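Review: Manninen Rate Desk, Institutional Edition

The Manninen Rate Desk is a subscription tool for treasury staff who need to follow central bank policy, short-term rates and the government bond market without the expense of a full trading terminal. The finance office at Stevby used the Institutional Edition through the spring, from the first week of April, alongside the service it already held from Zevberg. This review sets out the findings of that trial for readers in similar offices: municipal treasuries, pension administrators, and mid-sized companies with a modest bond portfolio.

## Scope of the review

The trial covered the rate calendar, the policy statement comparison, the scenario module and the alert system. The equity pages were opened only briefly and are not assessed. All work was carried out on standard office computers, in a current browser, with no local installation. The Institutional Edition costs $172 per user per month. A reduced edition, without the scenario module, is offered at $100.

## Rate calendar

The calendar lists scheduled meetings, minutes, speeches and data releases for 39 central banks. Entries open to a short note giving the current policy rate, the date of the last change and the market-implied path over the next four meetings. The notes are plainly written. A reader who does not work with futures pricing every day will be able to follow them.

Two scheduling errors were found, both in speeches that had been moved at short notice. Each was corrected the same afternoon. Times are shown in the user's own zone by default, although the setting reverts after a password change and must be entered again.

## Statement comparison

This is the strongest part of the product. When a policy statement is released, the Rate Desk places it beside the previous one and marks every added, removed and altered phrase. A second view groups the changes by subject, so that remarks on inflation, employment, growth and the balance sheet may be read separately. On the day of a release the marked text appeared within two minutes.

The tool also assigns each statement a tone score, from tightening to easing. The score should be treated with caution. It relies heavily on single words, and a sentence that says the bank is "not yet confident" may be scored almost the same as one that says it is confident. The underlying text is always one click away, and the trial team soon stopped quoting the score in its own notes.

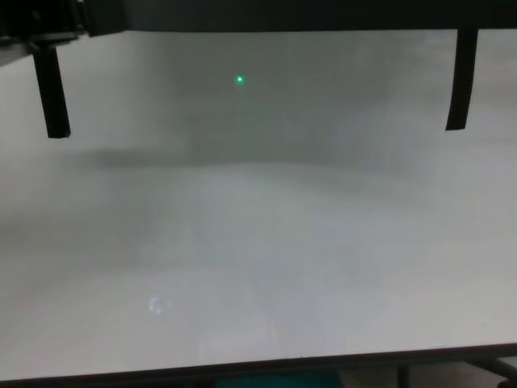 Oona Hämäläinen takes a different view of the score and has asked that it be recorded. In her opinion the absolute figure has little value, but the change from one statement to the next is useful, particularly for banks whose language the office does not follow closely. She used it as a filter: where the score moved, she read the full statement that day, and where it did not, she left it for the weekly review. She found one case in which the filter would have missed a significant change in the wording on bond holdings.

The reviewers accept the point. Used in this manner the score saves reading time, provided that the major banks are read in full regardless.

## Scenario module

The scenario module applies a chosen rate path to a portfolio entered by the user. Holdings may be typed in by hand or loaded from a spreadsheet. The Stevby portfolio of 115 positions loaded correctly on the second attempt. The first failed on account of a date format, and the error message did not name the column concerned.

Once the holdings are in place, the user selects a path. Parallel shifts, steepening and flattening of the yield curve are supplied ready for use, and a custom path can be drawn meeting by meeting. Results are given as a change in market value, a change in expected interest income and a revised average duration. Joonas Kettunen checked the output against the office's own worksheet for a parallel shift of half a percentage point in each direction. The differences were small and were traced to day-count conventions, which the Rate Desk allows the user to set for each holding.

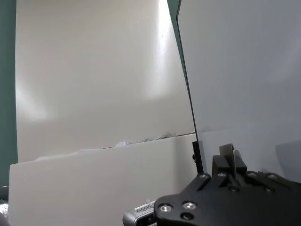 Callable bonds are handled less well. The module assumes that a bond will be called on the first date at which it is economic for the issuer to do so, and the assumption cannot be changed. For a portfolio with few such holdings the effect is minor. Offices with larger positions in callable agency debt will need a second source, and the Nalerska portfolio system remains better suited to that work despite its slower interface.

Floating-rate notes are supported, including those with caps and floors. Inflation-linked bonds can be loaded, but only their nominal cash flows are modeled, a limitation that appears in the user guide and nowhere on the screen itself. A notice beside the results would be a sensible addition.

## Alerts

Alerts can be set on rate decisions, on yields at a given maturity, and on the implied probability of a move at the next meeting. Delivery is by email or by text message. Email alerts arrived promptly throughout. Text messages were at times delayed, on one Thursday by most of an hour, and should not be relied upon for time-sensitive orders.

The threshold alerts would benefit from a waiting period. When a two-year yield moves back and forth across a set level, the system sends a message at every crossing.

## Support and documentation

The user guide is complete and has a serviceable index. Questions submitted through the help page were answered within one business day, in most cases by a person who understood the subject. Martti Pitkänen submitted a detailed query on the treatment of accrued interest and received a worked calculation in reply. Telephone support is limited to business hours and is not included in the reduced edition.

## Comparison with Zevberg

The Zevberg service offers faster quotations and deeper price history. Its statement pages carry the text alone, with no marking of changes, and its scenario function is sold separately. An office that trades actively will prefer Zevberg. For an office that holds most of its bonds to maturity and reports to a board each quarter, the Rate Desk covers the greater part of the need.

## Assessment

The Manninen Rate Desk, Institutional Edition, is recommended for treasury offices with conventional fixed-income holdings. The reduced edition is adequate where scenario work is already done elsewhere. Prospective subscribers should request a trial with their own holdings file, confirm the day-count settings before relying on any result, and obtain written terms on renewal pricing, as the standard contract permits an annual increase without stating a limit.

Stevby has taken two seats for the coming year and will keep its Zevberg subscription until the present term expires.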